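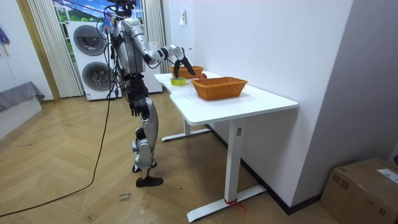
Page 29

Section 4: Sorting baskets on the Isar standing desk

Use this section once the desk is assembled and standing level. It covers where the wicker baskets go, how to label them and what to put in each. If your desk has not been levelled, go back to Section 3.

Before you start

Clear the desktop and wipe it with a damp cloth, then a dry one. Paper labels will curl on a damp surface.

You will need:
Two wicker baskets
Plain white paper
A black marker
The things to be sorted

4.1 Placing the baskets

1. Lower the desk to your usual sitting height.
2. Put both baskets on the desktop with the open side up.
3. Leave enough room between them to set down a piece of fruit or a roll of tape. A slight angle is fine -- the baskets do not need to line up with the edge.
4. Keep each basket at least 8 cm back from the front edge, so there is space for its label.

CAUTION: The corners of the desktop are rounded. Do not rest a basket over a corner, even an empty one.

4.2 Making the labels

5. Write one word on each sheet in lowercase letters. For food we use "fruits". Choose your own word for the second basket.
6. Let the ink dry, then lay the sheet flat on the desktop in front of its basket.

Note: White paper is hard to pick out on a white top. Write large, or use coloured paper if the desk is shared.

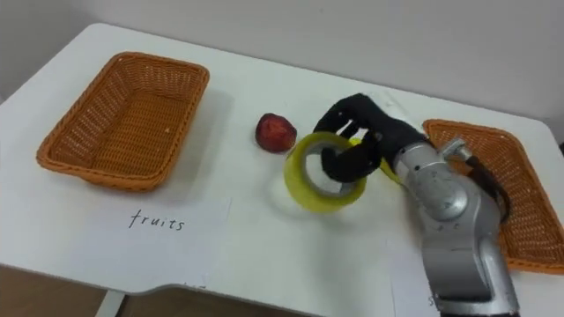 4.3 Sorting

7. Pick up one item at a time and put it in the basket that matches its label.
8. Put fruit in gently. Apples and peaches bruise if dropped, and a bruised one should be eaten first.
9. Lay tape rolls flat. A roll stood on its edge can travel a fair way across the desktop.
10. Return anything that belongs elsewhere to its own drawer or shelf.

CAUTION: Take the baskets off before you raise or lower the desk. The same goes for anything loose on top.

4.4 Care

Shake crumbs out of the baskets over a bin and brush the weave with a dry, soft brush. Do not soak them. Replace a paper label when the writing fades or the sheet gets sticky.

Replacement baskets are sold in pairs under part number 338.

Section revised Jul 4, 2025 by Yesenia Sánchez. Checked by Bogdan Kozłowski.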